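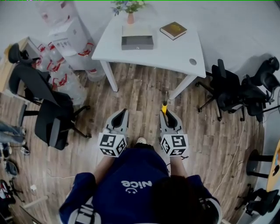 Resetting a sticky sash lock, quick version. Old house, 31 windows, did them all in March. Works on most Gralero type latches.

Open the window a crack. Two screws on top, back them out, keep them in a cup. Lift the latch off. Scrape the old paint from underneath - this is usualy the whole problem. 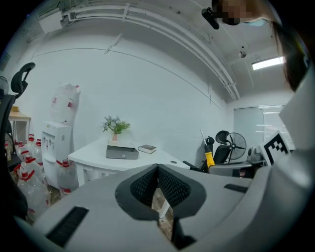 One reader wrote in to say soap works better than oil on the cam, oil just collects dust. Fair enough. Bar soap then, thin rub, wipe off the extra.

Put the latch back loose. Close the window, line up the two halves, then tighten.

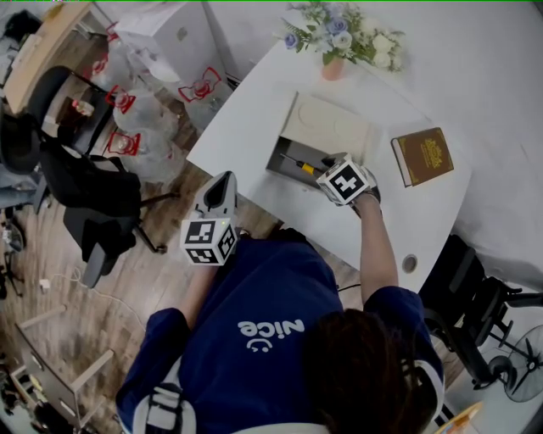
Don't you need longer screws if the holes are stripped? - Brustomgate

Yes, or a toothpick and wood glue. Leave it overnight, snap off flush, screw back in.

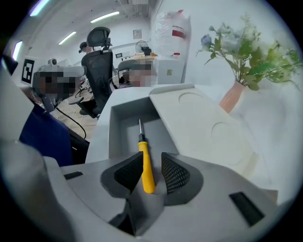
Last bit, the strike plate. If it still catches, move the plate over a hair and retighten. By hand, no drill, the drill strips teh holes. A screwdriver with a yellow handle like that one is fine, any that fits the slot. Check the lock again after a rainy week.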